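Laundry Tips for People With Too Much Black Clothing

I own a great deal of black clothing. It began as a style and became a sorting problem. When I moved from Nodbridge to Wisport I laid every black item on the bed to see what I had, and several things I had been calling black for years were brown, navy, or a sort of tired green. What follows is what I have learned since, mostly by ruining things.

Wash inside out, cold, and short. The fading you see is mostly surface wear, fibers roughed up by rubbing against zippers and against each other. Turn everything inside out and the damage happens where only you will know about it. Jeans go in zipped, by themselves or with other jeans.

Use less detergent than the cap suggests. The cap was designed by someone who sells detergent. Too much soap leaves a gray haze on dark cotton, and most of us see the haze and add more soap. If you already have it, run the load again with nothing in it but water.

Towels are the enemy. One new towel can put lint on a full load of shirts, and it will be a white towel. Wash towels with towels. My neighbor Mirsad Janevski washes everything he owns together, once a week, and looks like he has been hugging a sheep.

Check the pockets. A single tissue will find its way onto every dark thing in the drum. If it's too late, don't pick at it wet. Let the clothes dry, shake them out on the porch, and go over what's left with a damp rubber glove. The glove beats any sticky roller I have bought, including the Gaillard one with the lifetime guarantee, which gave out in November.

Vinegar: half a cup in the rinse, now and then, for the haze and for gym smells. It won't "lock in" color, whatever your aunt says. Never mix it with bleach. You shouldn't have bleach anywhere near this load anyway.

Dry in the shade. Sun is lovely for sheets and murder on black T-shirts. I have 38 feet of line behind the house and use only the end under the neighbor's maple, where the birds are a separate issue. Indoors, a rack by an open window will do. If you must use the dryer, go low and pull things out while they're a touch damp at the seams.

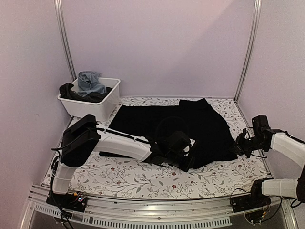
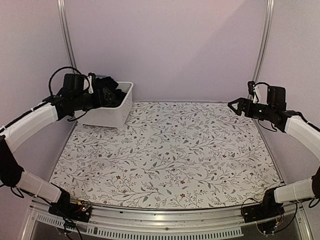
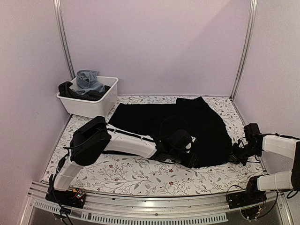 Folding is where black clothes get their revenge, as you can't tell front from back, or your good sweater from the shirt you paint in. Do it in daylight, or under the brightest lamp you own. A pale surface helps enormously, and a white one with a thin vine pattern and little red flowers, like the one under the black clothing in the first and third photos, shows you exactly where a sleeve ends. My own table is dark walnut, so I throw an old light-colored sheet over it. Smooth the body flat first, find the neck label, and then deal with the sleeves. Fold in the sides, bring the hem up, and stop there. I spent six months folding shirts into little upright packets and could never get one out without collapsing the row.

Mark the look-alikes. A stitch of colored thread inside the hem will tell you which of five identical shirts is the one with the hole. I use red for painting, yellow for bed, and nothing for going out in public.

Black socks: buy one kind, all at once, and throw out the rest. I held on to odd ones for years in a shoebox marked "pending."

As for dye, the boxed kind from the hardware store in Prurnley works well on cotton and barely at all on polyester, and the stitching is usually polyester. Expect a nice black shirt with gray seams. Wear gloves, and clean the sink right away, before it sets. Mine still has a ring.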